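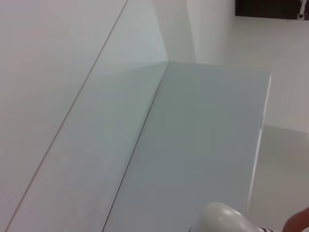 The Godinho Institute for Language and Learning invites adults to take part in a study of handwriting and the recall of everyday information. The study concerns the short notes that people write for their own use, such as shopping lists, directions, telephone messages, and reminders, and the extent to which the act of writing them affects what is later remembered. Participants write by hand while seated at a broad table with a light grey, matte top, and all writing materials are supplied by the Institute. No special skill in handwriting is expected, and neatness is not assessed.

The study forms part of the Prikham Project on Written Memory, which began with a postal survey of 2000 households. Respondents to that survey reported wide differences in how often they write by hand and in how much they trust their own notes. The present study is intended to examine those differences under comparable conditions.

Who may take part

Applications are welcome from persons who:

are 18 years of age or older at the time of the first session;
read and write English comfortably, whether or not it is their first language;
have normal hearing, or hearing corrected by an aid;
are able to write by hand for up to 20 minutes with pauses as needed.

Both left-handed and right-handed writers are sought. Left-handed applicants are particularly encouraged to respond, as they were under-represented in the earlier survey. Persons who wear glasses for reading should bring them to both sessions.

Persons who have had surgery on the writing hand or wrist in the past year are asked to mention this when applying. It does not in every case prevent participation. Current employees of the Institute and members of their households are not eligible.

What participation involves

Each participant attends 2 sessions, held one week apart. The first session lasts 90 minutes. Participants listen to recorded passages through headphones and take notes on paper in whatever form they prefer. The passages concern ordinary matters such as a bus route, a recipe, and a message left for a neighbor. A short questionnaire on writing habits follows, covering schooling, occupation, and the use of calendars, notebooks, and telephones for reminders.

The second session lasts 45 minutes. Participants answer questions on the material heard in the previous week, first without their notes and then with them. They are also asked to read back a portion of their own handwriting.

Between the sessions, participants are asked to keep a brief log of anything they write by hand, using a booklet of 5 pages provided for this purpose. Entries may be as short as a single word. Participants are not required to disclose the content of private letters, diaries, or medical notes, and only the type of writing need be recorded.

Sessions begin at 9:30 a.m. and 1:30 p.m. A limited number of evening sessions will be offered in May. Late arrivals may need to be rescheduled.

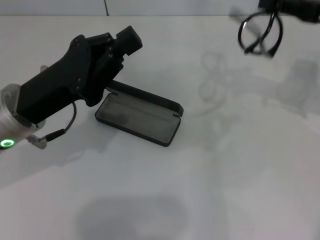 Compensation

Participants who complete both sessions and return the log booklet receive a payment of $60. Those who complete the first session only receive $30. Payment is made by check or bank transfer following the final session attended. Parking in the Trendum Street lot is free of charge for participants, and a permit will be mailed with the confirmation letter. Public transit fares are reimbursed on presentation of a receipt or fare card statement.

Confidentiality and withdrawal

All written material is labeled with a participant code and stored separately from names and contact details. Samples of handwriting may be reproduced in research publications only where the participant has given separate written consent. Refusal of this consent has no effect on eligibility or payment.

Participants may withdraw at any time without stating a reason. A participant who withdraws may request that material already collected be destroyed, provided the request is received before the analysis stage begins. The date on which that stage begins will be stated in the consent form.

How to apply

Interested persons should write to Nele Baumgart, Study Coordinator, at the Godinho Institute, or telephone the main office and ask for extension 2826. Applications should include the following:

full name and age;
preferred writing hand;
first language and any other languages written regularly;
times of day at which the applicant is usually available;
any access needs.

The Institute is served by a step-free entrance on the Trendum Street side. Large-print versions of the consent form and questionnaire are available on request.

Applications are considered in the order received and will be accepted until all places are filled. Applicants who cannot be offered a place may ask to have their details kept on file for later studies in the Prikham Project.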